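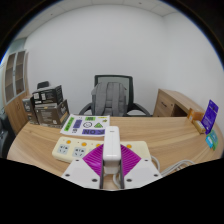
I've been drinking Brindis coffee for going on six years without ever seeing where it gets roasted, so when the company opened its doors for an afternoon between the holidays, I was in line before the doors were unlocked. Forty of us got in for the first tour. The line behind us went past the tire shop, and I heard later that they added an extra tour to get everyone through.

The roastery is in the old Plitell building, a low brick box on the freight side of the tracks. Plitell made cardboard cartons there until it closed, and the name is still painted on the north wall in letters taller than I am. Brindis moved in this August. Before that it was roasting in the back of the cafe, in a space I would guess was smaller than my garage, and anyone who ever stood in that cafe on a roasting morning remembers going home smelling like toast.

You come in through the loading dock, and the first thing you meet is green coffee. I had never seen so much of it. The sacks are stacked on pallets along the whole left wall, and our guide cut a fresh one open and let us push our hands in. Green coffee is hard and cool and smells a little like hay, a little like peas. A boy in front of me asked if he could eat one and was told he could, and he did, and then he looked for somewhere to put it.

Then the roaster itself! It's a big drum machine, painted dark green, bought used from a company that was closing two states away. It came in on a flatbed and went through the dock door with so little room to spare that they took the door frame off first. The crew ran a full batch while we watched, which I hadn't expected. I figured we'd get a cold machine and a talk.

If you've never watched coffee roast, the first several minutes are kind of dull, and then everything happens at once. The beans go from green to yellow to a cinnamon color, the smell turns from wet grass to bread, and then you hear it, a popping like someone cracking their knuckles in the next room. That's first crack. The person running the machine had stopped talking by then and was pulling out the little sampling scoop every few seconds, sniffing it, pushing it back in. When the door opened and the batch poured into the cooling tray, with the arms sweeping it around and the smoke going up the hood, people clapped. I clapped.

Brindis roasts on the light side of medium for most of what it sells, and the guide was nice about dark roast drinkers (my husband is one, and he was standing right there). There is one dark blend, it sells well, and they take as much care with it as with anything else. He bought two bags.

After the roaster we went upstairs to the tasting room and did a cupping. Four coffees, all ground the same, hot water poured straight over the grounds, and then you wait. You break the crust with a spoon and get your nose down close while you do it. Then you slurp, and you really do have to slurp. Most of us were too polite on the first round. By the third coffee the whole table sounded like a bathtub draining and everyone was having a much better time.

My notes, for what they're worth:

Cup one was the house blend, and I knew it right away, which made me proud out of all proportion.
Cup two was a washed Ethiopian, all lemon and black tea. My favorite by a mile.
Cup three was a natural from Brazil. I wrote "peanut brittle" and underlined it.
Cup four was a decaf and I did not guess it. Only one person at our table did.

The decaf got the most questions of anything all day. They buy it already decaffeinated, and it roasts differently from regular coffee because the beans start out brown, so you can't go by color. The crew goes by smell and time and by listening hard. I drink decaf after dinner and I'm going to be more grateful for it now. 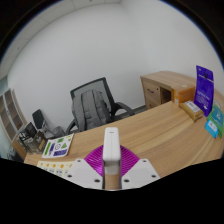
Long, curved light-wood desk in a small office.

The last stop was packing, and I could have stayed there an hour. They weigh and fill on a machine made by Sondard, but every bag gets its label put on by hand, and the two people doing it were so quick that I never caught the moment when the label left the roll. They had packed 91 boxes since the morning and there was a radio going. The labels are getting a new look in the spring. We saw a proof sheet, and I like the new ones, though I'll miss the little bird.

Some practical things if you go to the next one. Wear closed shoes, because they will turn you away from the roasting floor in sandals. The floor is warm near the machine and freezing near the dock, so bring layers. There are stairs up to the tasting room, but there's also a freight elevator, and they offered it without anyone needing to ask. Parking is easy on the street behind the building and terrible in front. Skip perfume if you're going to cup. The tour itself is free, and the shop at the end takes cards.

And the shop is worth saving room for. Yokoyama, the bakery from across the river, had a table set up by the register with sesame buns and a dark, sticky ginger cake cut in squares. They brought 81 squares of the cake and were down to the last few when our group came through, so I feel bad for the tours after us. I had a square with a cup of the Ethiopian and that combination has been on my mind ever since. Yokoyama will be supplying pastry to the cafe starting this winter, three mornings a week to begin with, and more if it goes well. I plan to help it go well.

I also asked about the plan for the front half of the building, which is empty right now apart from some leftover carton racks. It's going to be a second cafe, with seats for 62 and a window looking through to the roaster. The plumbing is in and the counter is on order. No opening day yet, and they were careful not to promise one. I stood in there for a minute anyway and picked out my seat. It's the corner by the east windows, and you'll get the sun there until lunchtime.

We walked back to the car with four bags of beans, a bun in a paper napkin and coffee smoke in our coats. The next open day should be sometime in warmer weather, and sign-up will go through the list at the cafe register. I put my name down on the way home.

Posted Mon 29 December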